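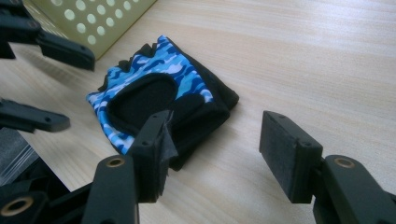 Fingerless, blue camouflage, padded at the palm.

I own three gloves, and none of them has met its partner. I mention this because every winter somebody tells me to buy less and look after what I have, and I would love to, if what I have would stay put.

The shops aren't much help. Trelero on our high street sells gloves in packs of two pairs, as though they had already given up on me. My last set lasted from Christmas to Tue 14 January, when the left one got off the bus without me.
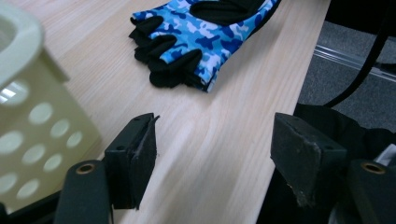 The camouflage works better in theory.

What I want is the right to buy one glove. Half the price, one hand, no questions. We sell single socks to no one and single shoes to hardly anyone, and then we act surprised when drawers fill up with widowers. I put this to the woman at the Brillum counter, who has a lost property box with 27 gloves in it, and she said people would only come in for lefts.

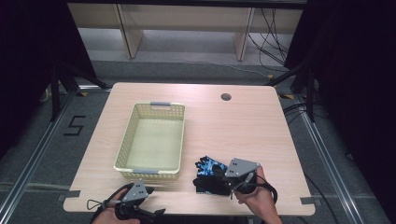 Couldn't you just wear two that don't match?
You could, and I do, but you will be asked about it at every meeting until May.

My mother sewed ours to a length of string, which went up one sleeve and down the other. It was humiliating and it worked perfectly. Adults could have string. We have chosen dignity and cold fingers, and we pay for replacements every year so that we can go on choosing them.
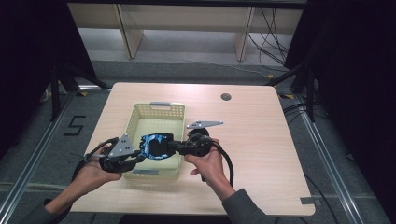
A yellow basket, with both hands over it.

I'm keeping my three. One of the missing ones may yet come home, probably in a coat I have given away.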